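Ticket 1625: Grey bin, paint coming off floor and walls, grit in back gap
Site: Prullside
Category: Fixtures / bins
Priority: Normal
Status: Open, waiting on supplier
Opened: 4 July 2024

Problem as reported
Big grey bin on the wood table. Floor is down to bare metal, scratched all over. Grit keeps collecting behind the sloping panel at the back wall. Paint dust turning up on the green and red blocks when they get boxed. Need to know if we repaint, line it or swap it.

Background
Bin came from Seltberg in February, painted inside and out. Floor paint started going within the first weeks, edges first, then the middle. Was told at the time it was cosmetic, leave it. Fine, left it. Now the walls are starting too and the dust is getting on product so not cosmetic any more.

Tried so far

1. Emptied bin, vacuumed with the narrow nozzle. Gets the floor fine. Doesn't reach down the gap behind the panel, nozzle too fat.

2. Compressed air along the gap. Bad idea. Blew half of it back onto the floor and the rest onto me. Don't repeat.

3. Wiped floor with damp cloth, let it dry, wiped again with a white one. Second cloth came up grey. So the floor is still shedding, not just old dust.

4. Sanded a test patch on the spare bin lid with 80 grit, then 400. 80 leaves grooves that hold dirt. 400 is OK but takes forever. Not doing the whole floor by hand untill someone says it's worth it.

5. Masking tape over the top of the gap. Lifted by next morning. Painted side holds tape, the panel side doesn't.

Condition now, blocks back in:
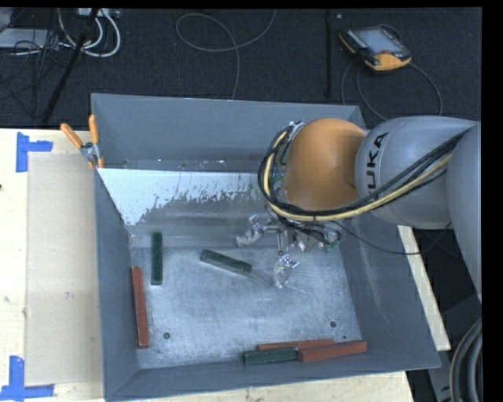
Ticket 1625, bin interior. Floor wear, pale scuffs on right wall, specks in gap behind back panel.

Notes on the above. Cloudy marks on the floor did not come off with the cloth, tried twice. Two dark round spots on the floor, one low left, one low right: can't tell from the drawing if these are meant to be open holes or fasteners. Seltberg please confirm. If they're open then grit could be going out underneath as well and I need to check the table.

Blocks: 6 in there, three of each color. Will pull one green and one red and check the faces for paint transfer before anyone blames the boxing.

Reply from supplier desk
Says the finish is rated for "light contents." Asked what light means. No answer yet. Offered a rubber liner, Stöckli makes one, needs inside floor size and the wall slope. Also asked for a wear log through the Zideo form. Filled it in, form dropped the attachment, sent again.

Still to do
- measure floor, inside, at the bottom not the rim
- wall slope, all four sides, they are not the same
- ask if the back panel comes out. If it does, gap problem is solved and we just clean behind it
- thin brush for the gap in the meantime, stores has none, ordered
- check spare bin for same wear before we swap one bad bin for anohter

Workaround until closed
Wipe floor at start of shift, dry cloth only. Wipe blocks before boxing. No compressed air in the bin.

Leaving open. Next update when liner size is confirmed.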